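Stokuvgate sim: wrist camera or scene camera for comparing two grippers?

Posted by Marisa Sala

I'm comparing two parallel grippers in simulation before we spend money on either. Same arm, same controller, same flat round thing to pick up. With the scene camera they score the same. With the wrist camera one of them loses badly and I can't tell if it's the gripper or the view. Which should I trust?

Iñaki Carrasco
Scene camera. Wrist cameras are for people who like looking at fingers.

Brunello De Luca
Did you update Stokuvgate? Mine was slow in March, then I updated and it was slow in a newer way.

Sveva Ferraro
Run both, but save the wrist view at the moment of contact and go through the failures by hand. I did 100 trials per gripper on the Skamgate controller and learned more from 7 ugly ones than from the average. Check three things first – camera mount offset, finger length, and whether the gripper body eats the bottom of the view. My second gripper was a big black thing with gray fingers, and the policy had been trained on a smaller one. I moved the camera mount back, retrained, and the gap between the two mostly closed.
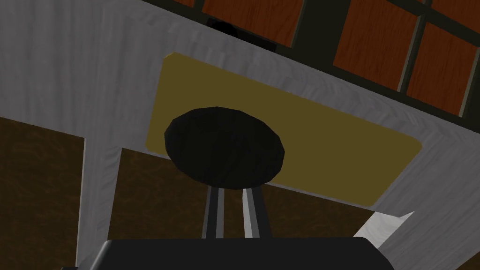

If yours doesn't close after that, blame the gripper and enjoy it. Also, keep the friction settings identical. I didn't, for 1,000 trials.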